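Workshop notebook – Alar cell, simulated twin
4 May 2020

Picking up from the page before, where I'd left the wrist view in a sulk. A much better day today, and I want to get it all down while I still remember which file I changed, as last August I didn't and we all know how long that took to put right.

The trouble, for anyone coming to this cold, was that the twin of the Alar arm had stopped agreeing with itself after I brought the gripper model over from the Evmont folder. You'd send it fully open, the joint readout would say fully open, and yet the left finger would lag behind the right one by a whisker and then catch up with a little hop. It looked like nothing much, but it made every approach come in slightly skewed, and I spent a good part of yesterday blaming the table height (sorry, table).

Isla Guthrie had a look over the call this morning and asked, very kindly, whether both fingers were getting the same damping. They were not! The right one was on 28, as it should be, and the left one had come across from Evmont still set to 14. I had read that file at least twice and gone straight past it. Both are on 28 now, and I've put a comment beside each so that the next person changes them as a pair.

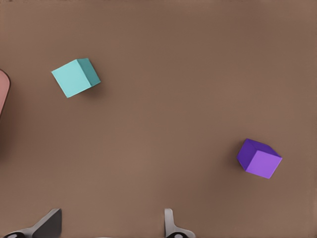

With that sorted I went back to the wrist camera, as there's no sense in tuning the grasp if the view it depends on is off. I've kept the mount where Whitcombe had it and only altered the tilt, a touch at a time, until I could see the tips of both fingers with the gripper wide and still have plenty of table beyond them. I did try it further back, which gives a lovely broad view, but the fingers get so small that you can't judge the gap, and judging the gap is the whole point of having a camera there in the first place.

Lighting is the soft overhead one again. The hard lamp we tried for a while threw such black shadows that the block finder kept putting the edge of a cube in the wrong place, and I don't miss it. Cubes are the cyan and the purple, which the finder separates from the brown table very happily. I'm leaving the table colour alone for now, although Grulia would like a paler one to match their bench, and we'll have to come round to that before long.

Settings as they stand tonight, so they're all in one place:

Finger damping, left and right: 28
Solver steps per run: 2000
Scene seed: 808
Collision shape on fingers: the simple one (the detailed one is still in the folder, please don't delete it)

I ran open and close on its own at those settings with no block in the way, and the hop has gone. Then I let it do a few slow approaches to the cyan cube, stopping short each time, and the fingers came down square to it, or as square as I can tell by eye. I haven't let it close on anything yet. I was sorely tempted, but it was getting late and I know what I'm like – I'd have changed three things at once and had no idea which of them mattered.

For tomorrow: proper grasps on the purple cube first, then the cyan, with the seed left as it is. After that I'd like to go through the rest of the Evmont file line by line with Isla, if she can bear it, in case the damping wasn't the only thing that came over lopsided. The joint limits want checking in particular. I've saved a copy of the old gripper file next to the new one, with the date on the end.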